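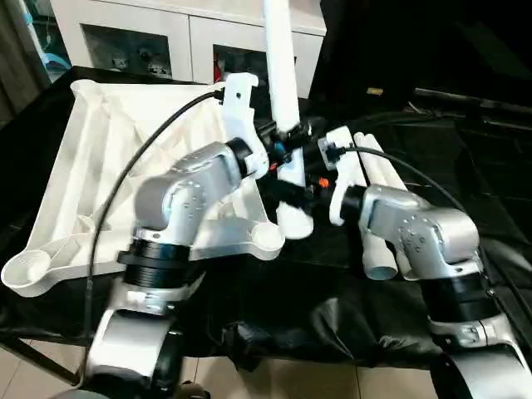
Why does a robot arm stop dead in the middle of a job it has already done 100 times?

In our case it was a cable. The arm's controller saw a joint working harder than it expected, decided it had hit something, and locked everything where it stood.

13 September 2018

I have been itching to write this one up! If you've been following along you know I spend most of my free evenings at the Guvthorpe workshop, where we have two arms set up to put together plastic parts. Tubes into bases, pipes into sockets, that kind of thing. Two arms is where it gets fun, because one can hang on to the tube while the other one does the fiddly bit (and also where it gets scary, because now they can run into each other).

Anyway, the fault. Protective stop, right arm, always the same joint near the wrist. The left arm carried on holding the tube like it had all day. We'd clear it, rerun, and get another 20 good cycles, or 2, or none. Intermittent faults are the worst and I love them.

My first guess was the payload setting. We had swapped to the printed gripper mounts in April, and if the arm thinks its hand is lighter than it is, it reads the extra weight as a push from outside. So I weighed the whole gripper on the kitchen scale and got 389 grams. The number in the settings was for the old gripper. Great, found it, fixed it, went home very pleased with myself.

It stopped again on the third run the next evening.

So I did what I should have done first and pulled the log. The Tang controller (that's the little box we use to run both arms off one program) keeps the joint torques for every cycle, and when you lay the bad runs over the good ones there's a bump. It climbs slowly over the last part of the wrist turn and then the stop trips. A collision looks like a spike. A slow climb is something stretching!

And then it was easy. The gripper cable leaves the mount and loops back over the arm, and I had taped it down a bit short when I changed the mount over. With the wrist turned one way there was plenty of slack. With it turned the other way the cable went tight and pulled back on the joint. Whether it tripped depended on which way the wrist had unwound after the previous part, so it looked random.

The fix was one new tie point and a longer loop. I also put a limit on the wrist in the program so it can't wind past that angle any more. I kept the corrected payload too, it was wrong anyway.

One thing I want to be serious about. At one point I was tempted to turn the stop sensitivity down to get through the evening, and I've seen that suggested on the Prescombe forum more than once. Please don't. That stop is there for your fingers - it did its job every single time, and the only thing it was complaining about was a real force on a real joint. Clear the fault with your hands off the table, and hit the emergency stop before you reach in to touch a cable.

Next up is a proper cable guide for both wrists. I have a sketch, and Zandinton have a flexible sleeve in their catalog that might do the job. If you've run one on a small arm let me know how it held up!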